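Grippers on the packing floor: a small gallery from Bromden

Hi again! I promised a page about how things have changed at our end of the Bromden building, and it's 27th January already, so I'd better get on with it. I've worked the packing tables for the Niltlow line long enough to remember when every order was picked, checked and boxed by hand (my wrists remember it too). Then in December the first Kobzar cell went in, and the job started to shift under us.

We pack 847 different items, from little snack bags to awkward bottles, and the arm handles 300 of them so far. The rest still come to us. I do less lifting now and a lot more watching, sorting and teaching, and I like the teaching part best — you get to be fussy about how a thing should be picked up, and somebody writes it down!
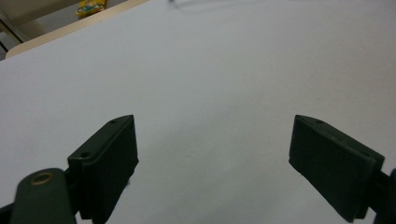 Do people on the floor lose hours when a cell like this goes in?
Our hours stayed the same, but the work inside them moved. Two of us went from boxing to setup and one went over to returns, all on the same shift pattern as before.

The fingers are dark green blocks with little screw holes along the top. Wide open like that, over the plain white surface, they look far bigger than they feel to me. I'm fond of the small brass-colored ring down on the left, too.

Pay was the big argument, of course. Setup work now counts as a skilled grade here, and it took a few loud meetings to get there. I'd still like the training to be longer. You get one morning with the Grerum manual and then you're more or less learning from whoever is standing next to you.

On a good day the whole line ships more than 2087 boxes, and the target for spring is 3000. I'll put up more pictures once the second cell is running — next up is the returns corner, which has its own set of headaches.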